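Lista de verificação da célula bimanual – recolha de demonstrações
Ficha de inspeção com observações do inspetor
Versão em vigor: 4

Âmbito: célula de dois braços afeta ao projeto Flarkora, tarefa «garrafas e suporte». A ficha é preenchida pelo inspetor e anexada ao lote de episódios respetivo. Um lote sem ficha assinada não é transferido para o servidor de treino.

Estados admitidos: Conforme; Conforme com observação; Não conforme; Não aplicável.
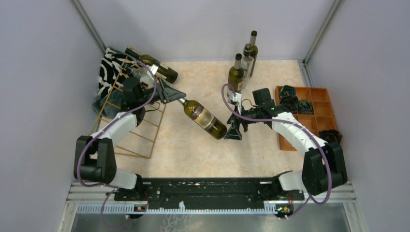
Instalações da Pliltero, Clindby, setembro

Inspetor: Tharun Hegde
Início da inspeção: 10h00
Operação: teleoperada, um operador por célula

SECÇÃO A – ESTRUTURA E TAMPO

A.1 Paredes laterais e parede de fundo fixas, sem folga nos perfis metálicos dos cantos.
Estado: Conforme.

A.2 Viga frontal preta e fixação das bases.
Estado: Conforme com observação.
Comentário: pintura lascada e riscada ao longo da viga. O desgaste é superficial e não afeta o aperto. Fotografar de novo na próxima inspeção, para comparação.

A.3 Painel inferior, abaixo da cremalheira.
Estado: Conforme com observação.
Comentário: marca esbranquiçada e ramificada, com aspeto de fissura, à esquerda do centro. A equipa de manutenção deverá confirmar se se trata de dano no painel. Até essa confirmação, não apoiar ferramentas nesta zona.

A.4 Tampo limpo, sem vidro partido nem resíduos.
Estado: Conforme.

SECÇÃO B – BRAÇOS E CABLAGEM

B.1 Paragem de emergência acessível ao operador e testada antes do primeiro episódio.
Estado: Conforme.
Comentário: 2 acionamentos, ambos com imobilização dos dois braços.

B.2 Cabos roxos com folga suficiente em toda a amplitude do movimento.
Estado: Conforme com observação.
Comentário: a laçada em torno do cotovelo direito é larga. Recomenda-se encurtá-la com abraçadeira, sem retirar folga ao punho. Os troços que pendem junto às bases devem ser verificados pelo operador no início de cada turno.

B.3 Fios vermelhos junto às bases protegidos contra tração.
Estado: Conforme com observação.
Comentário: fios finos e expostos. Solicitada manga de proteção ao armazém da Woo; pedido em aberto.

B.4 Dedos das pinças sem deformação e com fecho simétrico.
Estado: Conforme.

SECÇÃO C – OBJETOS E DISPOSIÇÃO INICIAL

C.1 Garrafas íntegras, sem lascas no gargalo ou na base.
Estado: Conforme.
Comentário: inspeção manual, garrafa a garrafa, com luvas. O conjunto inclui vidro transparente e vidro verde-escuro. Esta variedade deve manter-se em todo o lote, dado que o modelo anterior falhava com maior frequência a preensão do vidro transparente.

C.2 Garrafas de pé estáveis e dentro do alcance dos dois braços.
Estado: Conforme com observação.
Comentário: as garrafas do fundo ficam muito próximas umas das outras e sobrepõem-se na vista fixa. A disposição é admitida, mas o episódio deve ser etiquetado com «oclusão».
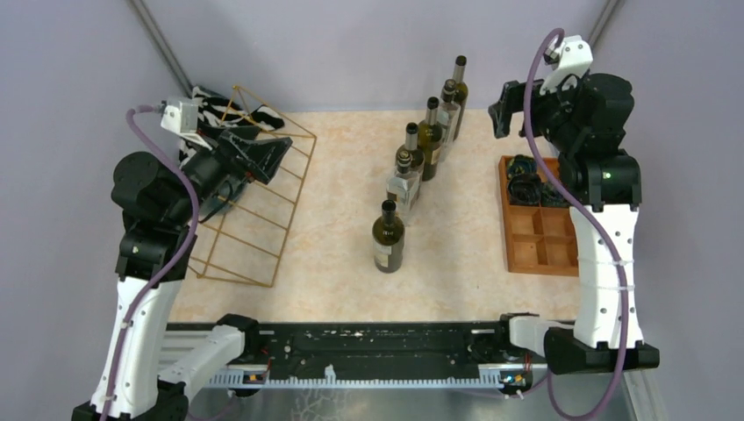 Figura 2 – Seis garrafas de pé entre os dois braços, com o suporte de arame à esquerda.

C.3 Suporte de arame assente e sem varetas soltas.
Estado: Conforme.
Comentário: a inclinação do suporte pode variar entre episódios. Não o fixar ao tampo.

C.4 Objetos de distração presentes e registados.
Estado: Conforme.
Comentário: pano às riscas pretas e brancas e tabuleiro de madeira com divisórias. O conteúdo do tabuleiro não faz parte da tarefa e não deve ser manipulado. Se um braço tocar no tabuleiro, o episódio mantém-se, com nota do operador.

SECÇÃO D – REGISTO DOS EPISÓDIOS

D.1 Câmaras de punho focadas e sem sujidade na lente.
Estado: Conforme.
Comentário: a nitidez é aferida com uma garrafa presa na pinça. Considera-se suficiente quando as inscrições da cápsula são legíveis no monitor do operador, sem ampliação.

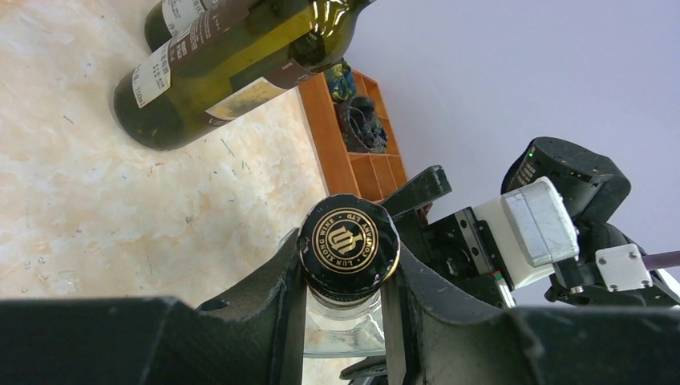

O mesmo critério aplica-se aos dois punhos e repete-se após qualquer limpeza ou troca de câmara – não basta a verificação feita no arranque.

D.2 Sincronização entre câmaras e posições das juntas.
Estado: Conforme.

D.3 Critério de rejeição conhecido pelo operador.
Estado: Conforme com observação.
Comentário: uma garrafa caída não obriga à rejeição do episódio. Se o operador a recuperar com a pinça, o episódio conserva-se com a etiqueta «recuperação». Rejeita-se apenas quando houver intervenção manual dentro da célula.

D.4 Espaço em disco para o lote previsto de 2000 episódios.
Estado: Conforme.

RESULTADO

Célula autorizada para recolha, com observações. As ações relativas a A.3 e B.3 devem estar encerradas antes do lote seguinte. A ação relativa a B.2 fica a cargo do operador do turno.

Assinatura do inspetor: Tharun Hegde
Visto da manutenção: pendente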